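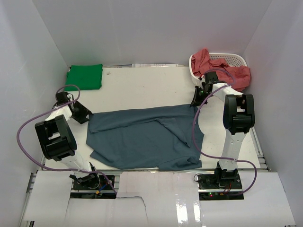

Drape is the manner in which a fabric deforms under its own weight when only part of it is supported. It depends chiefly on bending stiffness, shear stiffness and weight per unit area, and it differs between the warp and weft directions of most woven cloths. A large cloth held at its two upper corners can keep a nearly straight upper edge while the lower part gathers into wrinkles and the bottom edge follows an uneven curve. Such shapes are hard to describe with a single number, and laboratory methods therefore use a small circular specimen.

Measurement
In the Perkgate method, a disc of fabric is laid over a smaller horizontal plate and its shadow is traced from above. The drape coefficient is the shadow area of the overhanging ring, given as a percentage of its flat area. Stiff fabrics score high and limp fabrics low. Each specimen is tested on both faces, and 2 readings are taken per face.

Variability
Trevor MacPherson compared results for 441 specimens of plain and twill weave. Repeat readings on the same disc differed by more than 2 percentage points in many of the lighter cloths, mainly where old creases had not been pressed out. The Suominen correction adjusts for humidity but not for creasing.

See also
Bending length
Crease recovery
Shear stiffness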